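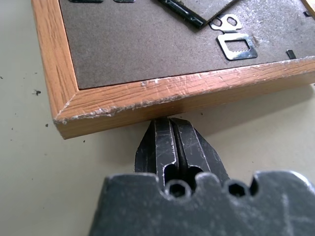
A sawtooth hanger on the back of a wooden frame, its edge well worn.

Filed under: Home & Hands, Slow Repairs

Most of us only look at the back of a frame on the day we move house, and then only long enough to find out which way is up. Hertta Lehtinen looks there first. She has been mending frames in her shop on Barnach Street for longer than she cares to say, and when I brought her one of my grandmother's last November, wrapped in a bath towel, she had it face down on the table before I'd even gotten my coat off.

"The front is what people want you to see," she told me, running her thumb along the rail. "I like to start with the gossip."

And there is plenty of gossip on the back of an old frame! A chipped outer edge tends to mean years of being leaned against walls, carried through doorways, and stacked in closets with heavier things. Scratches on the face of the rail she mostly leaves alone, or softens with a little wax on a rag (she uses an old T-shirt, washed 200 times by the feel of it). Peeling spots she presses down if there's anything left to press, and tints if there isn't. The corners matter more. She holds the two rails of a miter and gives them the gentlest twist, and if the joint stays quiet, she's happy.

Then comes the hanger. Hertta is fond of the sawtooth kind, because those little teeth let you nudge a picture over a notch when it won't sit straight, and anybody who has stood on a chair on a Tuesday night with a level in one hand will understand the appeal. She does like to see it centered, and she'd sooner use two rings and a wire on anything heavy.

My grandmother's frame came home after 6 days, still scuffed, which was how I'd asked for it. I hung it in the hall, where the afternoon sun can't get at it.

Comments (3)

Dalia Mahrous: I went and turned over every frame in my living room after reading this. Two were hanging by a bent nail.

Kalevi Savolainen: What kind of wax does she use? Mine leaves a white film in the grain.

Seija Peltonen: Lovely piece. My mother kept the spare hangers in a mustard jar.

Contact us | Copyright Plumilura Magazine | Back to top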